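How to Pack a Toddler's Bag for a Long Ferry Crossing

We've done the Zodcombe crossing with little ones more times than I can remember, and I still lay everything out on the bed the night before (and still forget the wipes now and then!). Start with one small rucksack that stays with you on deck, and let the big case go down with the car.

Put the spare clothes in first, rolled up tight, then nappies, then a light jumper, even in August, as the wind can be quite a shock once you're past the harbour wall. Snacks go in next. Ours have roughly 500 opinions about crackers, so I pack 2 sorts and keep one hidden until we're well out to sea.
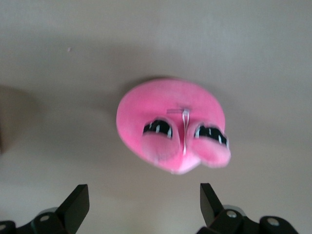
Something soft and pink for nap time

Leave the top of the bag for the things you'll want in a hurry: a favourite toy, a muslin, a cup with a proper lid and the tickets. If you're sailing with Brekis, check in early and ask for seats near the middle of the boat, where it always feels steadier to me, and do have a wander round before the engines start so the children know where the loos are.

Last of all, zip it up and try it on your back while holding a wriggling child. If you can't manage the stairs at home like that, take something out and try again.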